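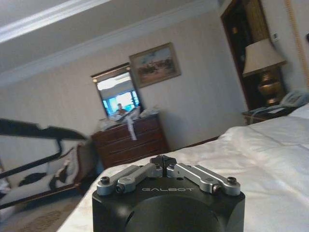 What to budget for a second gripper arm for guest rooms?

Piyumi Haque
Nov 15, 2022

Hello to all. I do the purchasing for a small hotel, Brudar, and I must write the equipment plan for next year. We want to try robot work in the rooms: picking up linen, clearing things from the top of the dresser, maybe later straightening the duvet. The gripper is a Galbot with two linkage arms. My director asks if we should buy one more complete unit or only spare parts and a service contract. The rooms are old style, with carpet, a dark nightstand with a lamp and a corded telephone, and a bench near the bed. I am afraid for the lamps. Which costs do people forget in such a plan? I have quotes from 2 suppliers and they are not easy to compare.

Bogumił Domański

I made a similar plan for a guest house in Bristeda. My advice is to wait with the second unit. Put these lines in the budget first:

Spare finger parts and screws for one year
Wrist camera, one spare, with cable
Charging place, including the electrician
Staff hours for training — we planned 3 days and used 7
Insurance for damage in the room

The last line was the hardest. Our insurer wanted a written list of what the arm is allowed to touch. We wrote bed linen and towels, and left out lamps, mirrors, telephones and anything with a cord. It made the price lower, and also the work simpler.

For the quotes, ask both suppliers to give the price over 3 years with service visits inside. One of ours looked cheap until we saw that travel was paid separately. Ask also who keeps the spare parts and how many days for delivery.

About the duvet I would not promise anything to your director. Soft things are difficult and every demo I saw was with a towel on a flat table. Ask for a trial in your own room, with your own bedding.

Yusuf

rent it first

Brurov

I agree with renting, if the supplier takes the rent off the price later. Get this in writing. And measure the passage between bench and bed before you sign, we did not and the base was too wide.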